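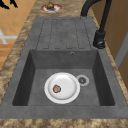
Plate in the sink, with one on it.

The Elton Upright

Lenni Kauppinen tuned pianos in four counties and did not play. He could get through one hymn and the first page of a waltz, which he used for testing, and his customers had learned not to ask for the second page.

The call came in November from a woman named Felista Mussa. She had bought a house out past the grain elevator and the piano had come with it. She wanted to know if it was worth keeping.

"What make is it?" he asked.

"It says Elton on the front. Some of the letters are gone."

He told her he would come the next morning. He wrote the address on the back of a fuel receipt and put it under his hat so he wouldn't forget it.

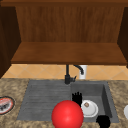 Kheri Kaijage
Fiction contributor, Nyamweya Review
Posted 4 Feb 2021

The piano stood against the wall in the front room with a sheet over it. Felista pulled the sheet off and folded it while he got down on his knees and took off the bottom panel. There was dust in there, a pencil, and a church bulletin with no year on it.

"Somebody took care of this once," he said.

"Can you tell who?"

He could. Tuners used to sign their work, usually in pencil on the side of a key near the bottom end. He lifted the fallboard out and slid the first key free. The writing was small and square. K. Varghese, it said, and a date, and then the same name eight more times down the wood with a different date each time.

Kumaresan Varghese had taught him the trade. Lenni had worked under him for six years, carrying the bag, and then they had argued about money and Lenni had gone out on his own. He had taken some of the customers with him. They had not spoken since, and then Varghese had died and it was too late to.

"Nine tunings," Felista said. "Is that a lot?"

"It's one a year, probably. Then he stopped coming."

He did not tell her why. The last date was the spring he had left. Varghese had given up the long drives after that, and this house was a long drive.

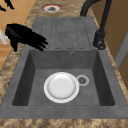
What do you do with a tuning pin that won't hold?

You back it out and drive in a thicker one, and if the wood is cracked you leave the piano alone and tell the owner so.

Varghese used to ask him that in the truck, and he had to give the whole answer every time. He thought about it now as he put the lever on the pins one after another. Most of them were tight. Three in the treble turned like spoons in soup, but he had thicker pins in the bag, and the wood around the holes was sound.

Felista brought him coffee and sat on the stairs. She said she had played as a girl, on her aunt's piano — not well. She asked if the noise bothered him after so many years. He said it was the only part he liked.

It took him until two in the afternoon. The pitch had dropped a long way and he had to bring it up in passes, the whole piano each time, and then wait and listen while it sank a little. When it stopped sinking he played the hymn. Then he played the first page of the waltz.

"Go on," she said.

"That's all I know."

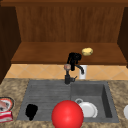

The Bill

He wrote it out at the kitchen counter. The figure came to 178 dollars with the pins. He looked at it, crossed out the charge for mileage, and wrote a smaller one underneath.

"You drove all this way," Felista said.

"I had another stop," he said, though he didn't.

Before he closed the piano up he took the first key out again. There was room at the end of the column, maybe half an inch. He sharpened the pencil he had found in the bottom — it was a good pencil — and wrote L. Kauppinen and the date under the others. Then he slid the key back on its pin and tried it twice.

"Every November?" she asked at the door.

"If you call me. I won't remember."

He got as far as the grain elevator and pulled over to put her number in his book.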